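November 13, 2020
By Saadet Kahraman

Handout 4: When the small jobs go to the robot

Please read this before the seminar. At the Plosteck workshop in Virkotcombe, checking and sorting of returned chargers was hand work from 2002 until last January. Now an arm does the picking, and two people who did it before are watching a screen. Their wage is the same. Their day is not the same, and I ask you to write down what has changed: who decides the speed, who may stop the machine, who is called when a cable is caught.

Cables are the hard part. They are soft, they make loops, and each one lies differently.

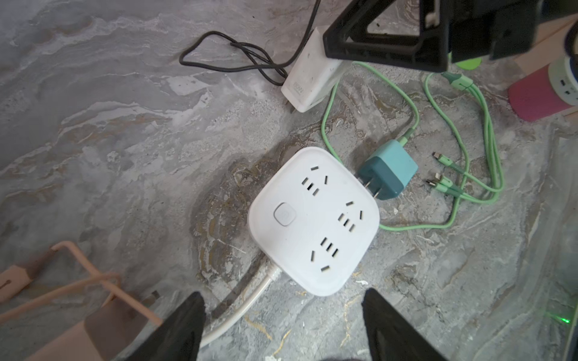 Comments

Fuseini Quartey: In our shop the older staff were asked to teach the robot, and this work was not in anybody's contract. Could we discuss it also?

Abdelkrim Metwally: Is question 92 in the reader still required?

Saadet Kahraman: Yes to both. Fuseini, please bring the contract text if you are allowed.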